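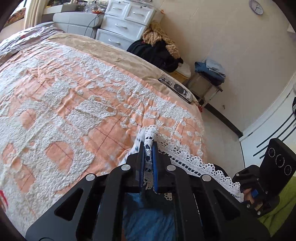 Tagesdecke Gurine von Vunby, meine Erfahrung

Samstag, 14. September 2019

Ich habe die Decke im April bestellt, im Onlineshop Hurkelo, für 83 Euro. Sie liegt seitdem jeden Tag auf unserem grossen Bett. Die Farbe ist Pfirsich-Orange mit Weiss. Die weissen Teile sind dick und noppig, die pfirsichfarbenen Teile sind flach, und darüber gehen dünne rotbraune Linien. Das Muster ist unregelmässig, mir gefällt es so.

Gewaschen habe ich sie bis jetzt zwei Mal, bei niedriger Temperatur. Das Trocknen dauert lange, bei mir etwa 2 Tage auf dem Ständer. Der weisse Flor nimmt leider Fusseln von dunkler Kleidung an, man muss ihn oft bürsten.

Sehr praktisch finde ich die Decke als Unterlage, wenn ich Wäsche zusammenlege. Auch Stücke mit gehäkelter Spitze bleiben beim Ausbreiten gut liegen und rutschen nicht weg.

Ich gebe vier von fünf Sternen. Ein Stern fehlt wegen der Fusseln.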